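Trerkumora Fund Passes Halfway Mark

The Okholm Community Club has raised 2,000 dollars so far toward new beds and bedding for the Trerkumora Children's Home, the club told members at its April meeting. The money came from a pancake breakfast, a used book sale and gifts from local families.

Tuncay Öztürkmen, who runs the appeal for the club, said the total is now past the halfway point and that 12 beds have been ordered from a supplier in Tasau. The home cares for 39 children, and most of the beds there are more than 30 years old.

"We would like to place the second order before summer," Öztürkmen said. "Shipping costs less if the two loads go together, so we are asking people to send in their pledges early."

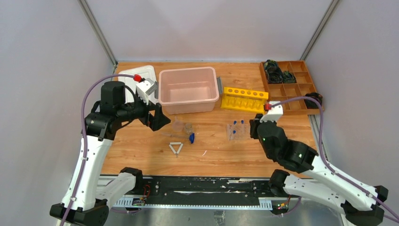
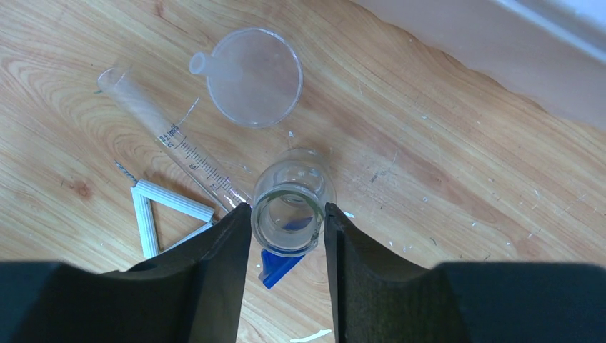 Two robot arms above a wooden table; a small glass beaker between two black gripper fingers

The next event is a soup supper at the church hall in Okholm. Doors open at 5:30 p.m. and food will be served until it is gone. There is no set price, but a donation box will be at the door. Anyone who can bring a pot of soup or a loaf of bread should call the club office by noon the day before.

The Sokol choir has agreed to sing after the meal. Choir members will also sell raffle tickets, with a quilt as the top prize. Tickets can be picked up early at the Okholm library desk.

Checks should be made out to the club with "Trerkumora" on the memo line. Receipts will be mailed at the end of the month. The club is not collecting used bedding for this appeal, but clean blankets can still be dropped off for the winter shelter in Tasau.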